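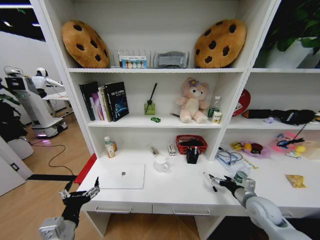
The desk that comes attached to its own shelves has been a fixture of small apartments for years. In Humudville, where most of the rental units along the river have 2 rooms or fewer, it has become close to standard. Arel, a furniture shop on Mackay Street, says the shelf-and-desk unit was its best seller last August, ahead of beds.

The appeal is easy to understand. A separate desk and bookcase need two stretches of wall. A combined unit needs one, and it puts books, pens and a drink within reach of the chair. It also puts everything a person owns at eye level while they are trying to work.

That is where most people run into trouble. A shelf over a desk fills up quickly. Schoolbooks go up first, then gifts, then whatever came home in a coat pocket. On a white unit like this one, a green toy car in front of a reed diffuser is enough to catch the eye, and a pink teddy bear with a purple flower on its head catches it from across the room.

Staff at Troven, a home organizing service that works mainly with families and students, do not ask clients to clear such things away. They begin with the top shelf, which is the hardest to reach and the easiest to ignore. Large, light objects belong there. Plush cushions do well, and a pair shaped like chocolate-chip cookies, one leaning at each end, gives the shelf a finished look at no cost. The space between them can take a clear acrylic rack, which holds things apart without looking heavy.

The middle shelf is for what gets used. Troven's advice is to keep books upright against a side wall, so that the wall does the work of a bookend. One book can face outward if the cover is worth seeing. Stuffed animals sit better with some room on either side.

Liquids need more thought. A diffuser should stand where no sleeve will brush it, well back from the edge and away from paper. Water bottles are better kept with their caps on, and the desktop is a poor place for them if there is a laptop on it.

Plants can share the unit if one of the upper compartments gets daylight. A leafy plant in a white pot blends in with white shelving – a saucer under it will protect the surface.

Markers are the last item on Troven's list and the one that comes up most in client calls. They roll, they dry out, and they end up behind the books. The company suggests keeping up to 6 on the desk and storing the rest in a drawer.

A first session takes 27 minutes on average, and the company recommends 5 minutes of upkeep a week after that – usually on the evening the trash goes out.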